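Ikmont 644 Storage Bin, Blue, with Label Window

Stock no. 2824
Supplied by Omeo Bench and Store, Prullilthorpe
Pack size: 4

The Ikmont 644 is an open plastic bin for small electrical parts – pushbuttons, switch bodies, contact blocks and similar items that are picked by hand at the bench. It is sold in blue only.

Label window
One end of the bin has a tall rectangular window, a clear plastic panel set in a recessed frame. Use card stock or printed film. Handwritten labels should be left to dry before insertion. Blank cards are not included in the pack.

Lip
The lip is thick and carries a small slotted notch near the middle. Bins should be lifted by the lip with both hands when full.

Loading
Maximum load is 16 lb per bin, evenly spread. Mushroom-head buttons may be stored with their collars and housings attached. Contact blocks with transparent covers should go in last, as the covers scratch under heavier parts. Do not store loose terminal screws in the same bin without an inner tray (ordered separately, see Kwofie tray range).

Cleaning
Wipe with a damp cloth and mild soap. Do not use acetone or other solvents on the window panel.

Ordering
Full packs only. Orders received by noon ship the same day. The gray version has been discontinued – remaining stock will be cleared in September. Trade accounts and mixed pallets: contact Brijesh Dhillon at the Prullilthorpe counter.

Page last revised Sun 4 July

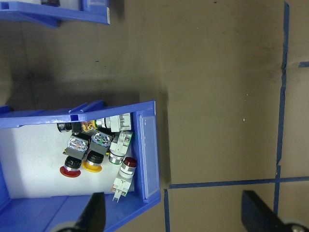 Blue bin with pushbuttons and contact blocks. Components not included.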